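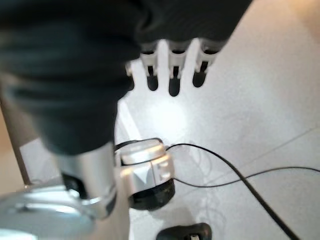

Moved the last of the bottled water into the fridge this afternoon, so I'm finally writing up how the kitchen is set up. A few people asked after my post in September. This will be a short thread.

The room first. It's a galley along one wall. White cabinets, glossy white countertop, light gray doors underneath, and a tall silver fridge at the end with a frosted door panel. The fridge has pull-out drawers, and I ignored them for the first month.

I used to keep water on the regular shelves. Bottles standing up take the tallest shelf you have, and then a pot of soup has nowhere to go. The drawer was holding two lemons and a packet of butter. That made no sense, so I swapped them.

Bottles go in the drawer lying down. Base goes in first, pointed at the back, then lower the cap end. If you drop them in straight down the cap catches on the edge and you end up wiggling it.

The drawer has slanted vent slots along the right side wall. I leave a finger's width there. I don't know how much it matters, but the Lorberg manual for my old fridge said to keep vents clear and I still do it.

Cost so far, since somebody will ask. The fridge was $1,558 delivered. The organizers and trays for the whole kitchen came to $75, and I could have spent less. Two of the Hallurix bins were the wrong depth and went back. 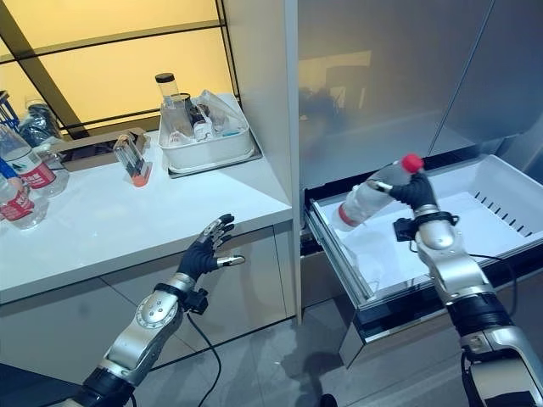

The counter is the part I'm less sure of. My rule is that anything left out has to sit on the tray at the back. The tray is for the tall jar with the black lid, small bottles, and whatever bag hasn't been folded yet. There is always a bag that hasn't been folded yet.

Get a tray with a raised edge if you do this. I had a flat one from Lemaire before and things slid off the back when I wiped down. With the edge I can pick the whole thing up, wipe under it, and put it down again. Takes a minute.

Small clear containers are better than I expected. I thought they would look messy. They do look a bit messy, but I stopped buying duplicates of things I already had.

Bottles waiting to go in the fridge stay at the far end of the counter, away from the tray. When that end is clear, I know the drawer is stocked. When bottles pile up there, I need to do a round.

Glossy white counters show everything. Water spots, crumbs, fingerprints. A damp cloth and then a dry one works. I tried the Natus spray and it left streaks, so now it lives under the sink.

Somebody asked whether the drawer sags with that much water in it. Mine hasn't so far. I load the back first and pull it out slowly when it's full. I don't lean on the front panel.

One thing I would change is the white panel between the counter and the fridge. I keep wanting to hang a towel there and I don't want to drill into it. Stick-on hooks have fallen off twice. If you have one that holds on a smooth cabinet panel, please reply with the name.

Lower cabinets are next. They are not sorted and I'm not posting them yet.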